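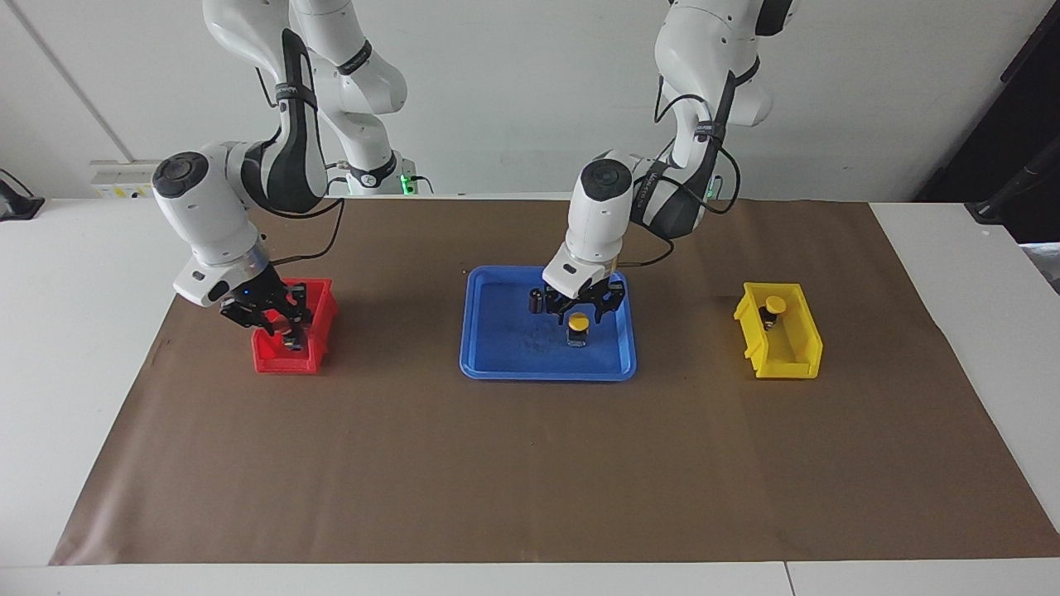 零散小件的归类整理,是Endby器材室多年来投入时间最多、留下文字最少的一项工作。本人自接手器材室以来,先后参与了开关、按钮、接线端子、旋钮、垫片等各类小件的清理与重新编目,积累了若干做法,现借个人博客一角加以记述,供同行及后续接手者参考。整理台的布置几经调整,目前沿用的格局为:白色长台上铺一大张棕色纸,红色料盒置于左侧,蓝色浅盘居中,黄色料盒置于右侧,待辨认的物件一律先进浅盘,带黄盖的小玻璃罐一类容器也同样在盘中过一遍,再决定去向。这一格局看似简单,其中每一项安排都经过争论,有的争论至今没有结论。

一、缘起

器材室原先隶属于维修组,所存物件大致分为三种来源:项目结束后退回的剩余件、从报废设备上拆下的可用件,以及历年采购时多买的备件。三种来源的物件混放于同一排柜子内,柜门上的标签由不同时期的人员书写,用词各异。同为按钮开关,有的柜子写作“按钮”,有的写作“按键”,有的写作“开关(圆)”,还有一只抽屉仅写“杂”。“杂”字抽屉后来增加到四只,其中一只因过重已经难以完全拉开。

前任负责人Rosaire Gauthier先生离任前留下一册手写台账,登记条目将近2,000条。该台账字迹工整,对物件外形的描写相当细致,本人至今仍时常翻阅。其不足之处在于按入库先后排列,查找时须逐页翻看;且同一种物件分多次入库,便有多条记录,合计数量无从得知。当年器材室人员稳定,凡有需要,询问Gauthier先生本人即可得到答复,台账的查找问题因此长期未显露。其离任后的第一个三月,一名同事为寻找一只红色圆帽按钮用去整个下午,最终另行采购。整理工作即由此提上日程。

二、关于台面

在台面上铺纸的做法由Lorne Després提出。最初的理由是保护台面,避免金属件划伤白色表面。实际使用后发现,纸面更大的用处在于减缓小件滚动。垫圈、弹簧一类物件落在光面上极易滑走,落在纸上则多半停在原处。棕色纸颜色较深,浅色和金属光泽的物件容易辨认;黑色物件则相对吃亏,凡有黑色底座的零件,应放入浅盘内处理,借盘底的蓝色加以衬托。

纸张的选用曾有反复。较薄的纸价格低廉,使用不久即起皱,边角卷起后会将小件藏在折缝之中。较厚的纸平整一些,但整卷存放后带有弧度,铺开时两端上翘。曾有人建议以胶带将四边固定,试行一段时间后停止,原因是换纸时残胶清除费时,零星小件又容易粘在胶边上。目前的规定较为宽松:纸面允许有皱,卷边只要不妨碍浅盘放平即可;纸面破损、沾油,或者书写内容过多难以辨认时,予以更换。

上述“书写内容”一节需要略作说明。整理人员习惯在纸上随手记录,例如圈出一小块区域,写上“待测”或“缺螺母”。该习惯便利,本人亦不反对,只是换纸之前须将有用的记录抄入登记表。去年曾有一次,换纸时未及抄录,一批接线端子的来源由此失考,至今在台账中仍标为“来源不详”。

三、关于料盒与浅盘

两侧料盒的颜色并无深意,系从库房现有料盒中选取。红盒用于存放尚未分拣的物件,黄盒用于存放已经辨认、等待入柜的物件。Marlene Dhillon曾提出异议,认为红色在一般场合带有警示意味,用于报废件更为妥当。该意见有其道理,但当时红盒作待分拣之用已有相当时日,骤然更换恐引起混淆,故维持原状。报废件另用一只灰色桶,置于台下。Dhillon女士对此安排仍有保留,其意见已附于操作说明之后。

红色料盒选用前口敞开、带斜面前沿的样式。此类料盒原本供挂架或堆叠使用,用在台面上有一项便利:前沿较低,取件时无须将手自上方探入,盒底的小件也看得清楚。缺点同样出自前沿,装得过满时物件容易滑出。现规定装料以不超过前沿高度为限,宁可多取几次。

浅盘的选用则较为顺利。曾试用过白色搪瓷盘、透明塑料盒盖及旧饼干盒。搪瓷盘反光,且碰撞声响较大;透明盒盖过轻,手肘稍有触碰即移位;饼干盒内壁过高,盘内靠边的物件不易看清。现用的蓝色塑料浅盘为圆角长方形,边沿略高于盘底,足以挡住滚动的小件,又不妨碍侧面观察。盘底经长期使用已有轻微磨痕和污迹,擦洗后仍可见,不影响辨认,故未更换。

浅盘一次放入多少物件,是新参与者最常提出的问题。本人的建议是少放。辨认工作的差错多数出现在盘内物件过多之时,尤其是外形相近而规格不同的物件混在一处,目光容易一掠而过。Rhonda Petrenko初到器材室时,习惯将半盒物件一次倒入盘中,再逐一挑出,速度确实较快,但复核时退回的也多。其后改为一次只放数件,排成一行,看完一行再取下一行,退回的情况明显减少。

四、按钮类物件的整理
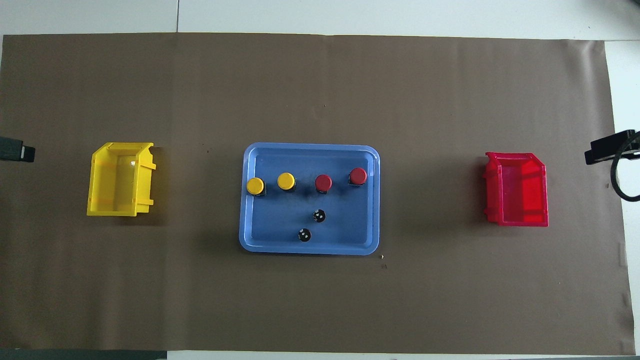
按钮在各类小件中数量居中,麻烦却不少。外观上最先引人注意的是帽盖颜色,多数人也习惯按颜色归类。颜色归类便于领用,领用者通常只说需要红色的或黄色的,极少说明触点形式。然而同一颜色之下,自复位与自锁两种动作方式往往并存,外形几乎没有区别,须逐个按压方能分辨。若仅按颜色入柜,领用者取走后装上设备才发现动作方式不符,又须拆下退回。退回件如何登记,又是另一番周折。

经讨论,按钮类现采用两级归类。第一级按帽盖颜色,与柜内抽屉对应;第二级按动作方式,在同一抽屉内以隔板分开,前格放自复位,后格放自锁。动作方式未经确认的,不得入柜,暂存于黄色料盒内的小袋中,袋上注明“待按”。“待按”二字系Griet Aerts最先使用,初看颇不正式,但含义明确,书写省时,现已成为通用写法。

排列方式方面,习惯上将同色按钮相邻摆放,自左至右依次检查。间距不必均匀,以手指能够单独拿起其中一只为度。曾有同事主张在盘底画出格线,使物件各归其位,理由是整齐美观。试画之后发现,物件大小不一,格线多数时候并不合用,反而使人花费心思于对齐。格线后来在擦洗中逐渐消失,也就没有再画。

检查时依次关注以下各项:帽盖有无裂纹、松动;底座有无变形;引脚是否齐全、有无焊锡残留;按压后回弹是否顺畅。其中帽盖松动最容易被忽略。部分旧式按钮的帽盖可以拔下更换,拔插次数多了以后,卡扣变松,平放时看不出,装到竖直面板上则有脱落之虞。凡属此类,一律取下帽盖,底座与帽盖分别装袋。帽盖单独存放也有益处,领用者时常只缺一只帽盖。

引脚上的焊锡残留,处理意见不一。Després先生主张入库前全部清理干净,使领用者拿到手即可使用。Aerts女士则认为,清理过程中加热过度会损伤底座塑料,不如保留原状,由领用者视需要自行处理。本人倾向于后一种意见,但对残留过多、已使相邻引脚连在一起的,仍要求清理。两种意见目前并行,登记表中设有一栏注明“已清理”或“未清理”。

五、登记与标签

新台账按物件类别排列,每类之下按规格细分,每一规格仅设一条记录,数量增减均在该条记录内更改。旧台账的条目正在逐步并入。并入工作由本人与Petrenko女士分担,每周安排固定时段进行,进度不快。按钮类已经并入完毕,原先分散的记录合并为29条,旋钮类与端子类尚在核对。

合并过程中遇到的主要困难,在于旧台账的描述与实物难以对应。例如旧台账中有一条写作“圆黄,底黑,方,自Grakach柜拆”,依其描述应为黄色圆帽、黑色方底的按钮,拆自Grakach控制柜。实物中符合这一外形的不止一种,究竟指哪一种,已难以确定。对此类条目,现行做法是保留原文,抄录于新记录的备注栏内,不作推断。日后若有熟悉该设备的同事来访,或可补上。

标签用词已作统一,凡圆帽手按者均称“按钮”,“按键”一词留给键盘及薄膜面板。标签以打印为主,手写为辅。打印标签的字号曾经偏小,年长的同事反映须凑近方能看清,后来加大一号,抽屉面板勉强容纳得下。颜色以文字写明,不采用色块,器材室东侧灯光偏黄,色块贴在抽屉上,黄色与橙色较难区分。

数量栏的填写,曾要求每次领用后即时更新。执行情况不尽理想,领用者多在赶工之时前来,取件后匆匆离去。后改为在每只抽屉内放一张小卡,取件者在卡上划一笔,由器材室人员定期汇总。小卡丢失的情况时有发生,也有人将小卡当作便笺带走。对此暂无更好的办法。

六、若干具体提醒

以下各项出自日常工作,次序不分先后。

浅盘移动之前,应先看清盘内有无直立放置的物件。瓶罐及细长的圆柱形物件在盘中容易倾倒,滚动后撞乱已经排好的小件。

带盖的瓶罐,开盖前先看标签,无标签的不要急于倒出。器材室曾收到一只无标签的罐子,外观与装螺钉的罐子并无二致,打开后为半凝固的润滑脂,清理浅盘用去相当时间。

换班时,浅盘内不应留有未处理完的物件。确需中断的,将物件退回红色料盒,不要放入黄色料盒。本项曾多次重申,仍偶有违反,所幸复核时大多能够发现。

从MacDonald仓库转来的纸箱,底部垫有碎泡沫,小件常嵌于其中。拆箱时将泡沫一并倒入浅盘翻检,翻检完毕再行丢弃。

3毫米以下的垫圈和弹片不进料盒,直接装袋。料盒底部角落有细小缝隙,曾有弹片卡入其中,取出时已经变形。

袋装物件入柜时,袋口朝上,标签朝外。袋内空气尽量挤出,否则抽屉关闭时袋子会鼓起,将相邻隔板顶歪。

七、后续安排

端子类的核对预计还需要一段时间。其难处在于规格极多而外形相近,有些仅凭肉眼无法分辨,须用卡尺测量。目前使用的卡尺读数窗已有磨损,正在申请更换。Seva方面此前表示愿意提供一批用过的隔板抽屉,尺寸尚待确认,若与现有柜体相合,可用于存放拆下的帽盖及其他附件。

四只“杂”字抽屉已清空其中两只,所得物件以按钮和旋钮居多,另有若干钥匙,用途不明,已单独装袋并登记,存于器材室门内第一格。凡曾在Endby工作、遗失过柜门或机箱钥匙的同事,可前来辨认。其余两只抽屉的清理定在端子类核对完成之后,届时将把最重的一只整体抬出,在台面上分批倒入红色料盒处理。愿意参与者请与Rhonda Petrenko联系,并自备顺手的镊子。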